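4.2 Replanning while the arm is moving

The planner described in Section 4.1 produces a good path when it is given time to think. In a kitchen it rarely gets that time. A pot may sit a few centimetres from where the perception module first placed it, or the wrist may block the view of the very thing the gripper is heading for. We wanted Ornimel to cope with both cases without stopping the arm, and this turned out to be the most enjoyable part of the whole project to build.

Ornimel keeps two paths in memory at all times. The first is the one being carried out. The second starts from a point 200 milliseconds ahead on the first, and is worked out afresh each time a new estimate of the objects comes in. If the second path is cheaper, or if the first now passes too close to something, the controller switches over at the shared point. Joint speeds match there by design, so the switch is smooth – you have to look at the logs to know that it took place.

The cost of a path has three terms: its length, its distance from obstacles, and how much of the work area the arm hides from the fixed camera. The third term was suggested by Antonina Palamarchuk, and we are very glad she pressed for it. Without it, the planner was happy to fold the elbow in front of the cooktop for most of a motion, which left the pose of any pot behind it to guesswork. With it, the arm tends to swing wide early on, when the view matters least, and comes back in once the estimate has settled.

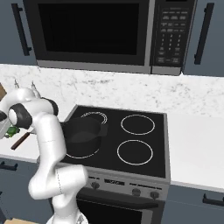 Figure 6. Simulated kitchen used for the replanning tests. The arm reaches towards the left-hand counter, and its links hide part of the pot on the cooktop from this viewpoint.

Partly hidden objects are handled by the Lysenko filter, our name for the small tracking module that sits between perception and planning. For each object it stores a set of possible poses with weights. When the object is in full view the set shrinks quickly. When a link covers part of it, the filter widens the set only along the directions that the visible part cannot pin down. A pot whose side handle is still in view, for instance, keeps a well-known rotation even if much of its rim is covered. The planner then treats every pose with enough weight as solid, so that a doubtful pot simply takes up more room than a certain one.

We tested the full system on 107 kitchen layouts from the Brullunico set, with 11 start positions of the arm in each. Layouts differ in the placing of the cooktop, the cupboards and the loose objects, and none of them was used while tuning the cost weights. A run ended early if any link touched anything other than the target.

Most of the early endings had the same cause. The new path was ready in time, but it was based on an estimate made just before a link crossed in front of the target, and so the filter had not yet widened its set. We now delay the switch by one update whenever a link is about to cross an object's outline. This costs very little, and it is a pleasing example of the controller and the tracker helping each other through a single shared flag.

Replanning itself takes around 100 milliseconds on the desktop machine at Nitinbridge, well inside the lead time given above. Collision checks take up the largest share of it. We first check the wrist and gripper, where contact is most likely, and only then work back towards the base – a simple ordering, but one that lets bad paths be thrown out early. Section 4.3 looks at what happens when the target is itself moved during a run.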